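左爪开度漂移：一次查了很久的故障

上个月我们在做针织物抓取数据的时候，左手那台手持夹爪的开度读数出了问题。现象不复杂，定位过程走了弯路，把经过记下来，给以后用同类结构的人参考。

先交代配置。两台手持夹爪，连杆式平行指，指尖装蓝色带齿纹的软垫。开度由关节处的磁编码器给出，12位，量程4096个计数，我们在固件里把上限截到4000，留一点余量给机械限位。全闭标定值写在板载存储里，上电时读出来作为零点。上位机的记录程序叫Standis，是Kaan Aydoğan写的，他在Gelville那边维护，我这边只管硬件和现场。

任务本身是布料类：抓毯子、提起、搭到椅背上；毛衣铺平、翻袖子、对折。这类任务对开度的要求比抓硬物高。抓一个盒子，手指停在盒子的宽度上，读数差一点看不出来。抓一层针织面料，两指几乎合到底，有效信号全挤在零点附近那一小段，零点一偏，后面全错。
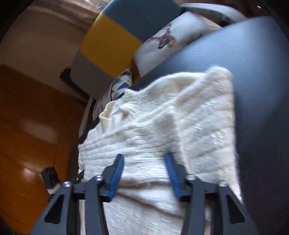 图一：双指夹住毯子的一处褶皱。

故障最早是在回放里发现的。7月那一批数据一共176段，Kaan按惯例跑了一遍一致性检查，其中有一项是：视觉上两指已夹住织物时，归一化开度应低于0.05。左手的曲线在前面一部分里正常，往后逐渐抬高，到最后几段，夹紧时的读数停在0.16附近。换算成计数是642。也就是说，手指已经夹着布了，记录里写的却是“还开着一截”。

如果拿这批数据去训练，策略学到的就是开度0.16等于抓住。到了机器人上，执行器老老实实停在0.16，布从指缝里滑走。Karaca工位上的机械臂之前出过一次类似的现象：反复去抓同一件衣服，每次都差一点合上，抬起来是空的。当时我们归到了策略没训好，现在看，至少应该先去查标签。

排查按下面的顺序做的。

第一步怀疑编码器受磁场干扰。布料任务的现场不像实验台，显示器、插线板、电源线都在旁边。我把左爪单独拿到空桌上，断开其他设备，手动开合，读数偏移还在，而且数值没有变化。排除。

第二步怀疑零点被改写。固件里有一个长按按键重新标定的功能，如果操作者握持时误触，零点会被当时的开度覆盖。这个猜想我很喜欢，因为它能解释为什么只有左手有问题。可惜读出存储内容，标定值和出厂时写入的一致，写入计数也没有增加。而且误触应该产生台阶，曲线是缓慢爬升的，形状对不上。排除。

第三步怀疑温漂。从下午两点采到傍晚，窗边有日照，缓慢爬升看上去很像温度曲线。我把夹爪放进保温箱做了一轮升降温，漂移量远小于观察到的值，降温后能回来。故障件的偏移回不来。排除。

到这里已经花了两个晚上。第四步才去动机械部分，这是我的失误，应该放在第一步做。

拆之前先做了个简单测试：两指之间不夹任何东西，捏到底，看读数；再用手捏住指尖往里施加一点力，看读数变不变。右爪两次读数相同。左爪空捏时已经不为零，在指尖加力后，指尖合上了，读数却不动。说明指尖和编码器轴之间有相对位移，编码器没有错，它如实报告了自己那根轴的角度，只是那根轴不再代表指尖。

拆开以后看到的是左爪内侧连杆的关节螺钉退了不到半圈。螺钉穿过连杆压在轴套上，靠端面摩擦传递转矩。退松以后，连杆和轴之间每次开合都滑一点点，方向一致，累积成漂移。装配记录里这颗螺钉没有涂螺纹胶的登记，同批其他螺钉都有。
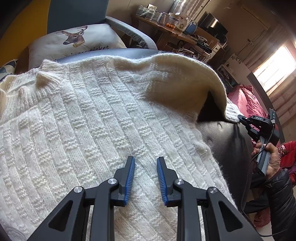 （图片来源：本站现场采集资料，转载请注明出处）

为什么偏偏是布料任务把它暴露出来，我的理解有两条。一是行程：抓毯子和翻毛衣时两指频繁从张开走到全闭，每次都撞到机械限位，冲击通过连杆直接加在这个端面上。抓硬物时手指停在中途，冲击由软垫吸收了一大部分。二是侧向力：织物被夹住以后要拖、要甩、要翻过椅背，指尖受到的力不在开合平面里，关节螺钉受的是交变的弯矩。针织面料还有一个麻烦，齿纹容易勾住线圈，松开时要带一下才脱得掉，这一下也算在螺钉头上。

第二条我没有做定量实验，只能算推测。

处理如下。

硬件上，左右爪的4颗关节螺钉全部拆下，清洗，涂中强度螺纹胶，按规定力矩重装，静置一夜。螺钉头和连杆之间画一道漆线，松没松看一眼就知道。端面摩擦传动这个设计本身不可靠，下一版改成D形轴加顶丝，图纸已经发给Grinunero加工，还没有到货。

固件上，上电后强制执行一次空捏：把夹爪捏到底并保持一秒，读数与存储的零点相差超过20个计数就不允许开始记录，蜂鸣器响。没有做自动补偿。Kaan提过可以每段开头自动归零，我不同意。自动归零会把机械松动藏起来，漂移照样发生在段内，而我们再也看不到它。

软件上，Standis在每段结尾增加同样的空捏，首尾零点差写进元数据。超限的段落标红，不进训练集。

至于那176段，没有全部扔掉。前面漂移还小的部分直接保留；中间部分利用段内每次全闭的时刻估计零点，做线性插值修正，修正后再人工抽查；最后几段零点在一次抓取之内就有跳动，修不了，删除。右手的数据没有问题，但双手任务缺一只手没有意义，一起删了。

安全方面补一句。松动的螺钉如果继续退，最后会连同连杆一起脱落。手持时只是掉一个零件，装在机械臂末端、上方有人伸手整理衣物的时候就不同了。Karaca工位上用的是同一套连杆，我当天就停了机，逐颗检查，有一颗漆线还没画就已经能用手指拧动。重新装配完成之前那个工位没有再上电。

遗留问题两个。一是保温箱那轮测试里右爪在高温端有一个很小的滞回，和本次故障无关，但原因不明。二是螺纹胶在反复冲击下能撑多久没有数据，目前的办法是每天开工前看漆线，D形轴到货后再做寿命测试，结果另写。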